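Gondola shelving

Gondola shelving is a form of freestanding retail furniture used for the display of packaged goods in self-service shops. A unit consists of a weighted base, upright posts, a back panel and one or more shelves carried on brackets. It may be single-sided, for use against a wall, or double-sided, for use in the middle of a sales floor. Units placed end to end form a run, and the section between two neighbouring uprights is known as a bay.

Construction

The lowest shelf, called the base shelf or base deck, rests directly on the feet of the unit and is usually deeper than those above it. It carries the heaviest stock and gives the run its stability. Upper shelves hook into slots cut in the uprights and can be raised or lowered without tools in most systems. The back may be plain, perforated or slotted to accept hooks.

A narrow strip runs along the front edge of most shelves. It holds price tickets and product labels, and in many systems can be replaced separately when worn. Dark finishes became common in confectionery and gift departments, where brightly printed packaging stands out against them, while white and cream remained usual in general grocery.

Arrangement of goods

The placing of goods on a shelf is normally set out in a plan, or planogram, which gives each product a fixed position and a number of facings. A facing is one item visible at the front edge. Bringing stock forward to fill the front line is called facing up.

Cartons and cylindrical cans behave differently on the shelf. Cans stand upright on a small round base and are easily drawn forward one at a time, though a row loses its spacing as items are taken. Flat cartons may be laid down or stood on end. A tall carton with a narrow base tends to tip unless held by its neighbours or by the back panel, and dividers are sold for this purpose.
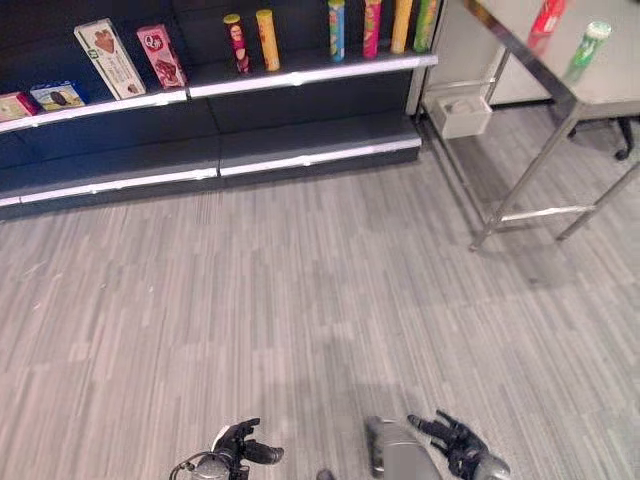
By Riet Verstraete, Retail Furniture section

A two-bay unit with boxed snacks in the left bay and cylindrical cans in the right shows both habits. Two of the cartons lie flat and two lean, while the cans stand upright with a wide gap in the row. The base shelf carries no stock.

Side tables

Tables are often set beside a run to hold goods awaiting placement or to extend a display. Stainless steel is favoured where surfaces are wiped often. Lower rails between the legs stiffen the frame.

Trade names

The Omilier system, sold in standard and narrow bays, and the later Hilareck range use slotted uprights of different pitch. Their brackets are therefore not interchangeable.

See also: Planogram; Shelf edge; End cap; Shop fitting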